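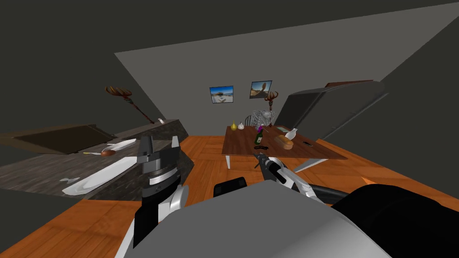

Can I try out a two-armed kitchen helper before I've bought any motors?

You can, and we'd encourage it. The Mockus kit comes with a simulated kitchen and dining room that runs on a home computer, and the program you write there is the same one you'll load onto the finished arms.

Mockus Two-Arm Build Kit, with Practice Room

The Mockus started life on a bench at the Brerkadwood shared workshop in Kestport, and it still carries the marks of having been designed by people who had to share their tools and be packed up by nine in the evening. Everything goes together with hex keys and one small screwdriver. If you have ever put together a bookcase and had the patience to go back and tighten the screws afterward, you have most of the skills you need, and the rest is in the build book (which is long, we know, but it has a good index and plenty of room in the margins for your own notes).

We sell the kit mostly to folks building at home, and to workshops where a group takes it on as a winter project. It isn't a toy, and it isn't quick. Plan on a good many evenings, and please plan on enjoying them!

The practice room

Most builders spend their first few weeks here, while the parts are still sitting in their boxes. You're looking out from the robot's own position, with an arm on either side, a long speckled counter to the left and a dining table to the right. There's plenty to reach for. The table has a wine bottle, a loaf of bread, a little white jug and a vase on it, and over on the counter there's an oval plate and a long white platter near the front edge. We'd start with the bread, which is forgiving, and leave the bottle until you feel brave.

The view can be leaned and turned as far as you like, and your arm programs will carry on just the same. Objects can be dragged to new spots between runs, and you can save a layout under its own name — handy if two of you are sharing a computer and one of you likes things left where they were.

What comes in the box

2 arms, unassembled, with their shoulder housings
2 grippers with blocky fingers, plus spare finger pads
Body shell and mounting plate
Control board, wiring loom and power supply
Hex keys and a bag of extra screws (you'll drop some)
Printed build book
Practice room software, with 3 saved layouts to get you going

What you'll need to find yourself

A sturdy bench that doesn't wobble, a home computer with a reasonable graphics card, and a clamp or a friend for the shoulder stage. The shoulder housings are heavy and awkward to hold with one hand while you feel for a screw hole with the other.

A word on the wiring

Label both ends of every cable before you route it. The build book says so on the first page of the wiring chapter, and then says it again later on. Left and right arm cables have the same plugs, and a swapped pair will have you waving the wrong arm at the table for an entire evening.

Price and delivery

The complete kit is $1,394, shipped from our stockroom in Sarnivton. Local builders can collect from the Brerkadwood workshop in Kestport, where there's usually a finished pair of arms out on the bench to look over. Orders placed in December may take a little longer to pack.

Help with your build

Stuart Kershaw answers the build line and wrote most of the book, so he generally knows which page you're on before you've finished explaining. Send him your saved layout along with your question if the trouble is in the practice room, or a clear picture of the joint if it's on the bench. Replacement finger pads, screws and cable labels are listed on the spares page.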